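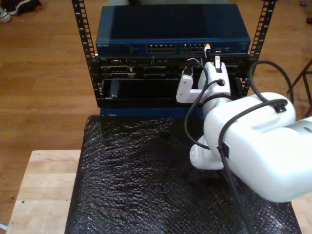
**Network gear in a shared sewing studio – how do I keep the lint out of it?**

Posted by Nia Owen

I rent a workroom with four other people who sew for a living, and we want to move our internet equipment out of the office closet. The closet gets hot by mid-afternoon and the door has to stay shut when clients are in. What I have in mind is a small open rack like the one in the photo, with two black rails and the Netgear switch mounted between them, standing on a shelf in the cutting room. My worry is lint. We cut a lot of flannel and fleece, and by November there is fuzz on every flat surface. The landlord will not let us drill into the outside wall, so a vent to the outdoors is out.

Do I need a closed cabinet, or is an open rack fine if I clean it? Our budget is $666, left over from the lighting work. The studio is on the second floor, 40 feet from where the line comes in.

**Marlene Vieira**

I looked after the equipment at a quilting supply store for several years, so I can tell you what worked there.

Open racks are fine for heat and bad for lint. Closed cabinets are the reverse. We started with an open one next to the batting rolls and the fan in our router clogged twice in one winter. After that we moved it to the hallway, at the opposite end from the cutting tables, and cleaned it once a month. It gave us no more trouble.
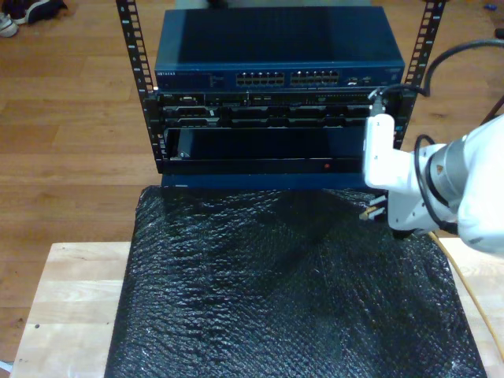 Before you spend anything, look up whether your switch has a fan. Plenty of small ones don't, and those put up with dust far better than anything that pulls air through itself. If yours is fanless, the things to watch are the router, the modem and any battery backup.

A few other points:

- Mount it above table height. Most of the lint settles low.
- Put blank covers in the ports you aren't using. A bag of them is cheap.
- Don't lay fabric over it, even overnight.
- Use a vacuum with a soft brush, with the power off. Canned air pushes the fuzz further in.
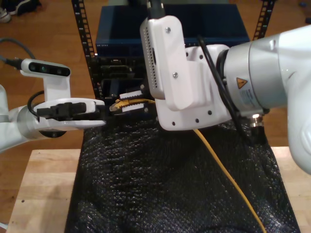
- Label both ends of every cable before you move anything. We skipped this and lost an evening to it.

**Iolanda Mendonça**

just get a cabinet. mine is a Stekholm with a filter in the door, $80 used, no problems so far

**Neusa Queiroz**

I agree with Marlene on location but would add one thing. Filters in cabinet doors only help if someone washes them. At our alterations shop the filter went gray in three weeks and the inside got warmer than the closet we had moved out of. If you buy a cabinet, put the filter on the same list as oiling the machines.

Also, 40 feet is no problem for ordinary network cable. Buy it a bit longer than you measure, and run it along the ceiling – chair wheels ruin anything on the floor.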